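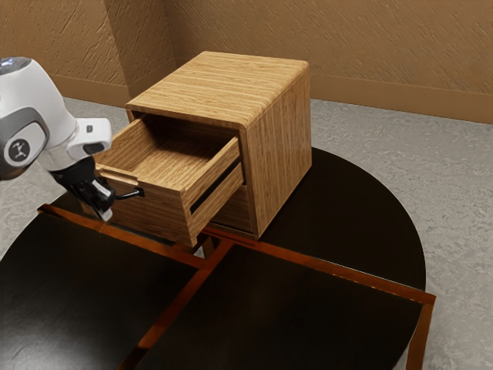 The acceptance sheet that Skodley attaches to every simulated drawer task has 18 lines, and the first 11 have nothing to do with the robot. They cover the drawer: slide friction, travel limit, front panel mass, handle clearance, and so on down to the restitution value at the end stop. A task file with any of those lines blank goes back to its author before a single rollout is run.

That order was unusual when the rule was adopted last August. Most task libraries grew out of demonstrations, and in a demonstration the furniture only has to look right. A drawer with zero joint friction opens beautifully. It will also open when a finger brushes the panel, and a policy trained on it learns that brushing the panel is a method.

"We had a success rate in simulation and a different thing on the bench," says Liesl Eder, who wrote the first version of the Skodley sheet. "The success rate was measuring the slide."

The sheet has since been taken up, with changes, by two other groups. Trostik uses it for kitchen cabinets and drawers. Hermans, which sells test fixtures to appliance makers, uses the drawer section only. The three do not agree on everything, but they agree on what counts as an opened drawer, and that definition is the part worth copying.

Under the common text, a drawer is open when it has traveled 200 mm from the closed position, the arm has released the handle, and the front has stayed past that mark after release. Travel alone does not pass. A run in which the gripper is still closed on the handle at time-out is logged as incomplete, with its own code, and is kept out of both the pass and the fail totals.

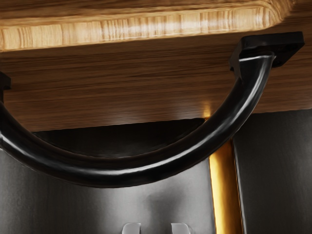

Handle geometry takes up the longest section. The rule asks for the inside clearance between the bar and the panel at its deepest point and at both mounts, and it requires that the collision shape follow the bar. Convex hulls are banned for handles. A hull fills the space behind the bar, so a finger that should pass through meets an invisible solid, and the contact solver pushes it away. Authors tend to notice this only when they draw the collision meshes over the visual ones. The sheet now requires that overlay as an attachment.

Approach direction comes next. Each task must be tried from above, from below and from the side, unless the arm cannot reach one of them, in which case the author records the joint limit that prevents it. Skodley added the requirement after reviewing one batch of 839 rollouts and finding that every start pose sat on the same side of the handle. The reported score was correct for that side and said nothing of the others.

Force limits are handled by reference to the physical gripper. The simulated grip may not exceed the value the real unit can hold continuously, and peak ratings may not be used. Trostik wanted an allowance for short peaks and was turned down.

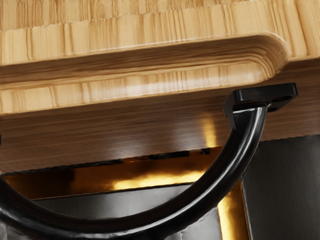 Gilier objects that the handle section asks for too much, that a small lab with one engineer will spend longer on clearances and overlays than on the policy, and that a shorter sheet which people fill in would do more good than a complete one they ignore. A two-tier version, with the hull ban and the release rule in the lower tier, has been proposed as an answer. Skodley has not accepted it. Its position is that a lower tier becomes the only tier within a year.

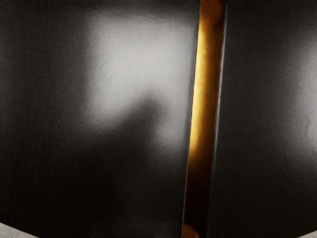 Camera rules were added last and are still marked provisional. The present text requires that every camera feeding the policy be saved with the run, at the resolution the policy received, along with its mounting transform. Reviewers had been working from a single outside view, chosen because it was easy to read. A close view can hold far less: two dark fingers filling nearly everything, a narrow amber gap between them, and a sliver of pale gray at each lower corner. If that is an input, the reviewer should have it. The provisional text also asks authors to state whether reflections were enabled, given that a glossy finger can carry a bright patch that changes with the lighting setup.

Lighting itself has no numeric limit yet. Eder's draft calls for each task to be run under at least two lighting setups, with results reported separately, and Hermans has asked for the light positions to be published in the task file. Both items are open for comment until the next revision. Existing task files keep their status until then, provided the first 11 lines are complete.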